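Open day at Astero, Hurnorthorpe

12 comments | 68 shares

The coach dropped us at the wrong gate, so we saw rather more of the Astero bins than the programme intended. Glenys Pritchard met us at the right one with a box of lanyards and the air of a woman who had already done this twice since breakfast.

I had come for the presses. The presses, being loud and occupied, were viewed through a window for 5 minutes, after which we were taken to the small parts benches, where I stayed until Glenys began looking at the clock.

Small parts means sheet metal, mostly silver, stamped and bent into shapes you have certainly owned and never noticed. Some have raised ridges, some have slots and a little tab sticking up. They sit in blue plastic bins on white shelves, and below them the fiddly stuff is laid out on white paper – connector strips, small clips all the way along, the sort of thing that would last four seconds on my kitchen table.
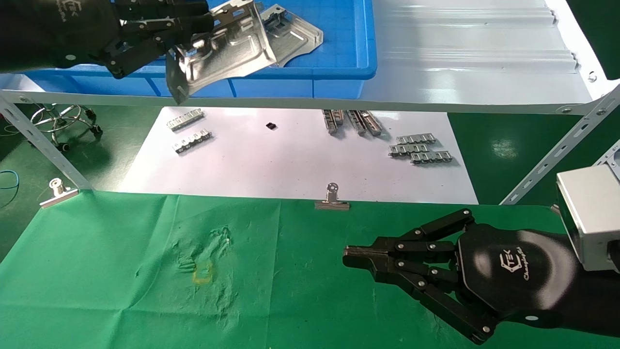
I asked Glenys what the strips were for. "Dalach," she said, which I took to be a customer, though it may have been a blessing. A man from our party asked whether they were recyclable. He had asked the same of the lanyards.

What pleased me most was the green cloth. All that precision, and the bench is dressed like a card table, with the fabric clipped down at the edges as my aunt used to do for whist. It creases, too. I found this more reassuring than the quality certificates in reception.
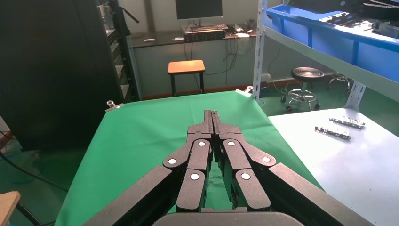 Tea was at 2 in the canteen, with a choice of shortbread or the other shortbread. The gift shop is a shelf. I bought a keyring, bent, and was assured it was meant to be. The next open day is a Friday in May and you need to book. Wear flat shoes, and ask the driver for the second gate.

Back to top
© Hurnorthorpe Days Out | Contact us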